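# Folding carton

A folding carton is the thin cardboard box your cereal, tea bags or headache pills come in, and I've been a little obsessed with them since I was a kid flattening them for my grandmother's stove. I keep this page as my own running entry on the subject, so expect opinions mixed in with the facts (and please write if I've got something wrong!).

## What counts as one

People call all of it cardboard, but folding cartons are made from paperboard, a single stiff sheet without the wavy layer you find inside a shipping box. The sheet gets printed flat, cut to shape, creased, glued down one side and shipped flat to whoever is filling it. The wavy stuff is corrugated board and it has its own page, which I keep promising to finish.

The cut-out shape before folding is called a blank. If you've never carefully peeled one open along the glue seam, go do it now, I'll wait. You'll find little numbers, color patches and sometimes a printer's mark hiding under the flaps.

## Where they came from

The usual story gives the credit to a bag maker in Brooklyn in the 1870s, when a metal rule on a press slipped and sliced the bags it was only supposed to crease. Somebody saw that you could cut and crease in one go, and cheap boxes took off from there. I love that story and I've never been totally sure how much it got polished along the way.

Before that, boxes were mostly set up by hand, one at a time, and they took up a ton of room because they couldn't be stored flat.
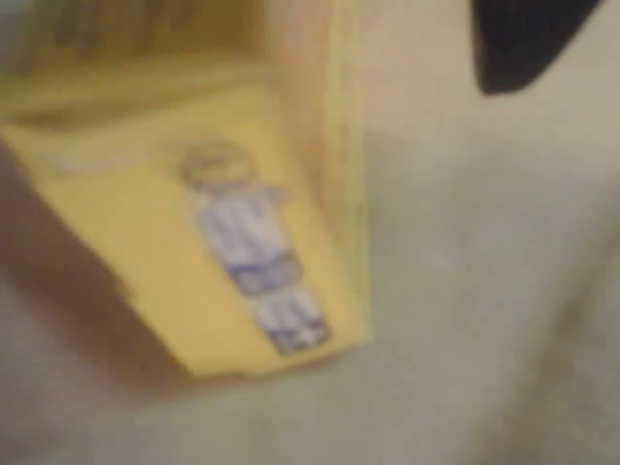

Store brands caught on to cartons fast, because a box gave them a front to print on and a loose scoop from a barrel didn't. My favorite small case is the old carton works at Borkthorpe, where Elsa Brekke kept the pattern books. She let me spend a whole afternoon with them one May, and there were 124 different blanks in the first book alone, most for soap and candles.

## The common styles

The straight tuck end has both end flaps hinged on the same panel, so the front looks clean. The reverse tuck end puts them on opposite panels, and it packs tighter on the sheet, so you get less waste. Then there's the crash-lock bottom (also sold as auto-bottom), which pops into place when you squeeze the box open. That one costs more to glue but it holds heavier stuff, and I will defend it to anybody.

Torbjørn Hedlund and I disagree about the sleeve. He says a tube with open ends is a wrapper. I say it's a carton, and it's my page.

## Board and grain

Paperboard has a grain, same as wood, and it bends more easily along it than across it. Get that wrong and your panels bulge. Kamrul Biswas ran a test batch of 40 tea cartons in Midtbø with the grain turned the wrong way, and 18 of them wouldn't stay shut.

## See also

- Corrugated board (still a stub, sorry)
- Die cutting
- Borkthorpe pattern books

Last edited 14 Feb 2025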